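**Grondness gripper gets its first proper week at Bitmont**

The robotics room at Bitmont has been a busy place this July. Danylo Kobzar and the Kellumico team have been trying out two grippers on the same arm, and the early results are really encouraging - especially for anyone who has ever watched a robot lose a fight with a tea towel!

First up was the Daly, a plain parallel gripper the team has used for years. Next came the Grondness, which is newer, lighter and a good deal quicker to close. Each one had 162 tries at picking up small items and soft cloth, with the same controller settings throughout. Both were run with a small wide-angle camera at the wrist, so the team could compare what each view gave them as well as how well the fingers held on.

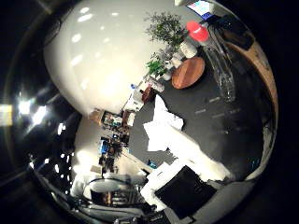
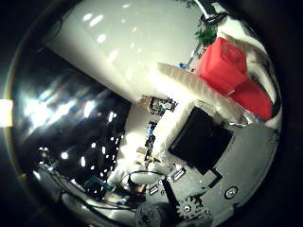

## What the team found

Hard objects hardly split the two. Cloth was where it got exciting: in the final round of 20 folded cloths the Grondness lifted 19, and Kobzar says he had to go back through the log to believe it. The Daly did well too, but it tended to pinch a single layer and let go when the arm sped up.

The wide lens won plenty of fans as well. It bends straight edges a fair bit, and bright ceiling lights can be a nuisance on shiny surfaces, but having so much of the room in one view made it far easier to line up the next pick.

## Coming up

Kobzar wants to swap the controller next and run the cloth tests again at a higher speed - same arm, same camera. Results will go up on the Kellumico page once they are in.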